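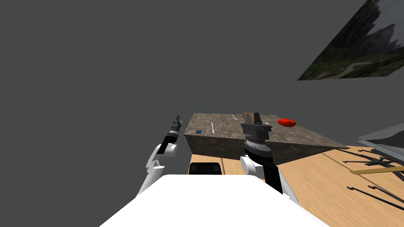

Removing oil stains from a stone worktop

Marble, limestone and some granites are porous. Oil that is left standing on them soaks in and leaves a dark patch that ordinary washing does not shift. A poultice draws the oil back out. The method below is for polished or honed stone indoors. It does not work on etch marks, the dull spots left by lemon juice, wine or vinegar, which need repolishing.

What you need

Bicarbonate of soda or white kaolin clay
Acetone (for pale stone) or washing-up liquid and water (for sealed or resin-filled stone)
A plastic or wooden spatula
Cling film and low-tack tape
Clean white cotton cloths
Nitrile gloves

Before you start

Test the mixture somewhere out of sight, such as under the kettle or at the back by the wall. Leave it for an hour, wipe it off and check for any change in colour or shine. Acetone is highly flammable: turn off the hob and any pilot light, open a window and keep the bottle closed between uses.

Wash the area with warm water and a drop of washing-up liquid, rinse, and let it dry overnight. Damp stone looks darker and hides the true edge of the stain. Mark the edge with tape once the surface is dry.

Applying the poultice

1. Put 3 tablespoons of powder in a glass bowl. Add liquid a little at a time until the paste is like peanut butter. If it runs, add more powder.

2. Spread it over the stain to a depth of 5 mm, going 2 cm past the edge on all sides. Press out any air pockets.

3. Cover with cling film and tape down the edges. Prick a few small holes in the film with a pin.

4. Leave for 24 hours, then take off the film and let the paste dry fully. Thick patches can need another day.

5. Lift the dry paste with the spatula held flat. Do not use a metal scraper. Wipe with a damp cloth and dry at once.

Judging the result

Wait a day before looking again. Old cooking oil often takes two or three rounds, and each should leave the patch paler. If there is no change after the third, the oil is probably too deep for a home treatment - a stone restorer may be able to heat the slab and draw it out.

Resealing

The poultice strips sealer as well as oil. Drip a little water on the cleaned area and leave it for ten minutes. If the stone darkens, apply an impregnating sealer, following the times on the tin, and buff off the surplus before it dries.

Text: Delia Onu. Last revised Sunday, August 6, 2023.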